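We use cookies to remember your settings and to see how readers use this site. By continuing to browse you agree to our use of cookies. Accept | Manage settings

4. Moisture, finish and the choice of floor in small bathrooms

4.1 Background to the household interviews

The survey reported in Section 3 gave us a broad picture of which floor coverings are found in the bathrooms of older rental housing, but it said little about how people came to have them or how they look after them. We therefore went back to 30 of the households and asked whether an adult who did most of the cleaning would sit down with us for an interview. The interviews were held in the home, usually at the kitchen table, and followed a short list of topics. People were free to leave the list and most did.

All the dwellings are in Dronstead, a district of walk-up flats and semi-detached houses built for mill workers and later sold off in small lots. Bathrooms in this housing were often added after the rest of the building, in a closed-in porch or at the end of a hallway, and the floor of the hallway was sometimes carried straight through. This matters for what follows. In a good number of the homes, the bathroom floor had never been chosen as a bathroom floor. It was the floor that happened to be there when the plumbing went in.

Wood was more common than we had expected from the trade literature, which treats it as unsuitable for wet rooms and moves on quickly to ceramic tile and sheet vinyl. The wood floors were of three kinds: softwood boards running the length of the building, painted or varnished; hardwood strip; and parquet in small blocks, laid in a basket-weave or, less often, a herringbone. Figure 6 shows a parquet floor in a bathroom.

4.2 What tenants said about wood underfoot

The most frequent remark about wood was that it was warm. Tenants who had moved from a tiled bathroom to a wooden one brought this up without being asked, and several said they had stopped using a bath mat in winter except when stepping out of the tub. One tenant described getting up at night as "the only time I notice the floor at all", and said she would not want to go back to tile for that reason alone.

The second remark was about noise. In flats with timber joists, a dropped bottle or a dragged stool can be heard in the home below, and tenants were divided on whether wood made this better or worse. Those on upper floors thought parquet was quieter than tile. Those living underneath a parquet bathroom did not always agree. We took no sound measurements and can only report the difference of opinion.

Complaints were mostly about joints. Dirt collects between the slats, and a mop tends to push it further in. Tenants had settled on a range of methods, from a vacuum with a brush head to an old toothbrush kept under the sink. Two had been given a bottle of Pendex, a floor soap sold locally, by their landlord at the start of the tenancy, and both had gone on buying it. Others used whatever they used in the kitchen. Vinegar in water was popular among older tenants, although flooring installers we spoke to advised against it on an oiled finish.
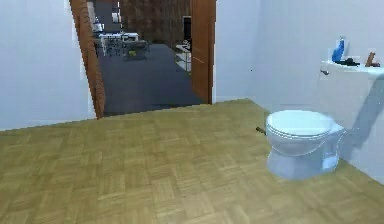
Figure 6. Basket-weave parquet in a bathroom.

Splashing was a smaller worry than we had supposed. Tenants drew a line between water that is wiped up and water that is left, and most placed themselves firmly on the right side of it. The places they kept an eye on were the edge of the tub, the base of the toilet and the threshold. A slow leak at the supply valve was mentioned more often than overflow or spray, and it was the leak that people remembered years afterwards. One household had lost a section of softwood board this way and was still waiting for it to be replaced when we visited in November.

4.3 Landlords' reasons for keeping or covering wood

We also spoke with owners and managers of 20 properties. Their answers were shorter and turned on cost, but cost did not always point in the same direction. Lifting a parquet floor is slow work if the blocks were set in bitumen, and the subfloor must be cleaned or overlaid before tile can go down. Several owners had priced the job and put it off. Laying sheet vinyl over the top is cheap and can be done in a day, and this was the most common change made between tenancies.

Some owners regretted it. Vinyl laid over wood holds any moisture that gets under it, and two owners had lifted a sheet after some years to find dark, soft blocks underneath. Their tradespeople told them the same floor would likely have dried out if it had been left open to the air. We have no way to test this claim with interview data, but it agrees with the moisture readings in Section 3, where the highest values in the whole survey came from wood under vinyl and the readings for bare finished wood were close to those in the adjoining hallway.

Insurance came up with the larger owners only. Lecomte, which manages the biggest block of flats in the district, has a standing rule that any bathroom stripped for repairs is to be rebuilt with tile on a waterproof membrane. Its managers said the rule was there for consistency: one kind of floor means one set of spare parts and one cleaning schedule. The smaller owners had no such rule and tended to decide room by room, often on the advice of whoever was doing the plumbing.

4.4 Finish and upkeep

The condition of a wood floor depended far more on its finish than on its species or pattern. Floors coated with polyurethane looked good for several years and then failed quickly in the area in front of the sink, where the coating had worn through and grey patches had formed. Floors treated with hardwax oil looked duller from the start but wore more evenly, and small areas could be redone without sanding the room. Tatier, a local supply yard, stocks both and told us that its rental customers nearly always buy the polyurethane, while people working on their own homes are more evenly split.

Tenants rarely knew which finish they had. This was the clearest gap to come out of the interviews, and it has practical results. A tenant who does not know the finish cannot know which cleaner will harm it, and the instructions on most bottles assume that the buyer can tell. Only a handful of the tenancy agreements we were shown made any mention of floors, and those that did asked for them to be kept "clean and dry" with no further detail.

Ventilation was the other factor. Bathrooms with an opening window or a working fan had floors in visibly better shape at the joints, whatever the finish. Where the fan was wired to the light, tenants tended to switch both off on leaving the room, so that it ran for only a few minutes after a shower. A fan on a timer costs little more and was spoken of favourably by every tenant who had one.

4.5 Limits of the interview material

The households that agreed to an interview were more settled than those in the survey as a whole. They had been in their homes longer, and we suspect they were tidier. Tenants who had fallen out with their landlord over the bathroom may have been either keener to talk to us or more wary, and we cannot say which effect was the stronger. The interviews also took place in the cooler months, when warmth underfoot is more likely to be on people's minds. A summer visit might have brought out more about humidity and swelling.

We did not ask about slipping, an omission we would correct in later work. Several older tenants raised it themselves, and their comments are taken up with the accident records in Section 5.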